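Storing Slippers on a Low Entry Shelf

Filed under: Entryway. Tip 21

A low open shelf keeps slippers off the carpet and lets air reach the insoles. Closed bins trap moisture and flatten the uppers.

Clearance. Measure the tallest pair at the instep and add 2 inches. If the shelf has a lower level, check that gap too.

Cleaning before storage. Knock grit out of the soles over a trash can. Wipe the top of the shelf with a damp cloth and dry it. For washable slippers, use cold water with 250 ml of white vinegar in the rinse, then air dry. Do not use a dryer on glued soles.

Placement. Set pairs side by side, toes facing the same way. Pick each slipper up by the rim of the opening. Pulling on the toe stretches the seam. Leave a finger's width between pairs.

Carpet. Put felt pads under metal feet, and vacuum beneath the shelf when you do the rest of the room. Move the shelf a few inches each February to let the pile recover.

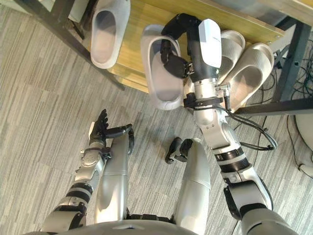
White slippers and a low shelf with a honey-brown top, on striped carpet.

White pairs look alike. Mark the size inside the heel with a laundry pen.

Next: Boot Trays and Drip Mats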